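Why Does Painter's Tape Let Go?

If you have ever helped someone paint a bedroom, or marked out a road for toy cars, you have probably met painter's tape. It's usually blue, it comes on a fat roll, and it does something a bit odd for a tape.
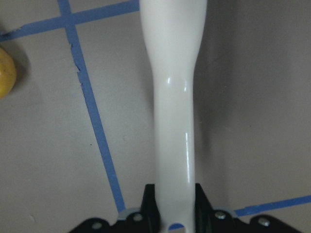
It sticks when you want it to stick, and then it lets go when you want it to let go. Most sticky things are only good at the first half of that. Think of the label on a new cup, the kind you pick at with your fingernail until there's a gray smudge left behind that stays there for weeks. Or think of packing tape on a cardboard box, which pulls off a whole layer of brown paper when you tug it. Painter's tape is much more polite, and to find out how it manages, we need to look at what tape is made of.

A sandwich with no top

A piece of tape is a little like an open sandwich. The bread is called the backing, and the peanut butter is called the adhesive (say it ad-HEE-siv). The backing is the part you can see and write on. The adhesive is the sticky part underneath.

The backing of most painter's tape is paper, but it's a special kind called crepe paper. If you run your finger along a strip you may feel tiny wrinkles, a bit like the streamers people hang up at birthday parties. Those wrinkles are put there on purpose at the factory. They let the paper stretch a little, so you can press it down on a wall that isn't perfectly smooth. They also help you tear it with your fingers, and anybody who has ever had to hunt through three drawers for the scissors will be glad of that!

Now for the peanut butter. The adhesive on tape isn't like school glue. School glue starts out wet and then dries hard, and once it has dried it's finished. Tape adhesive never dries like that. It stays soft, somewhere between a very thick syrup and a very squishy rubber. When you press on the tape, the syrupy side of it flows into all the tiny bumps and dips on the table or the wall. (Even a table that feels smooth has bumps and dips, they're just too small for your fingers to notice.) The more of those dips it fills, the better it holds on. That's why grown-ups tell you to rub the tape down with your thumb after you've laid it.

When you peel, the rubbery side takes over. The adhesive would sooner hang on to itself and to its own paper backing than to your wall, and so it stretches, lets go and comes away with the tape. The people who make painter's tape choose an adhesive that grips gently and holds itself together well. With stronger tapes the grip on the wall can win, and then paint or paper comes off too.

Why go slowly?

You may have been told to peel tape slowly and to fold it back over itself, and you may have thought somebody was just being fussy. There is some real science in it. If you pull fast, the adhesive doesn't have time to stretch and let go a little bit at a time, and the pull on the surface can get much stronger. Pulling slowly gives each tiny patch of adhesive a moment to let go before the next patch has to.

Waiting too long can be trouble as well. Every day the tape stays down, the adhesive creeps a bit farther into those dips. Sunshine makes things worse, and after long enough in a hot window even a gentle tape can turn stubborn. Look inside the roll, or on the wrapper, and you'll often find the number of days the tape is meant to stay on.

Why is it blue?

There's no rule that says it has to be, and you can find green, yellow and purple kinds too. But bright blue is very handy. Not many walls or floors or tables are that color, so it shows up well. If you've got to find every last bit of tape at the end of a long day of painting, you'll want it to be easy to spot. On a plain gray tabletop a blue line is about as clear as a line can be.

What is it good for, besides painting?

Lots of things. Painters put it along the edge of a window so the paint stops in a nice straight line, and that was its first job. But people also use it to mark places. Gym teachers put it on the floor to show where to stand. People who put on plays use little pieces of tape to show where the chairs go when the lights are out. In a workshop, you might see strips laid out on a bench so that things get put in the same spot each time. You can write on most kinds with a marker, too, and that makes it lovely for labeling boxes.

Try it yourself

You'll need painter's tape, some ordinary clear tape, a table you have permission to use, and a sheet of plain paper.

First, tear off a piece of each tape as long as your hand. Stick them side by side on the paper and rub them down well. Now peel the painter's tape, nice and slow, and look at the paper underneath. Do the same with the clear tape. Is there any difference? Turn both pieces over and look at the sticky sides. If one of them looks fuzzy, those are paper fibers that came along for the ride.

Next, stick a piece of painter's tape to the table, peel it up, and stick it down again in a new place. Keep going and see how many times it will hold. It won't go on forever, as it picks up dust and crumbs and the oil from your fingers, and all of that fills up the sticky side until there is hardly any adhesive left to touch the table. Try the same thing on a table that has just been wiped and dried, and again on one that hasn't been wiped since breakfast. (Wash your hands in between if you had jam.)

If you've still got some left, make a road. Lay two long strips side by side, with room between them for a toy car, and then try to make a bend. Tape likes to go straight, so you'll find the inside edge puckers up. Lots of short pieces, each one turned a little from the last, will get you around the corner.

Words to remember

Adhesive: the sticky stuff.
Backing: the paper, plastic or cloth that the sticky stuff sits on.
Crepe paper: paper with tiny wrinkles that let it stretch.
Residue: what's left behind when sticky stuff doesn't all come off.

More to read
Why Does Glue Not Stick to the Bottle?
How Paper Gets Its Wrinkles
What Makes a Shadow Soft?
Rubber: Stretchy Stuff from Trees
How to Draw a Straight Line Without a Ruler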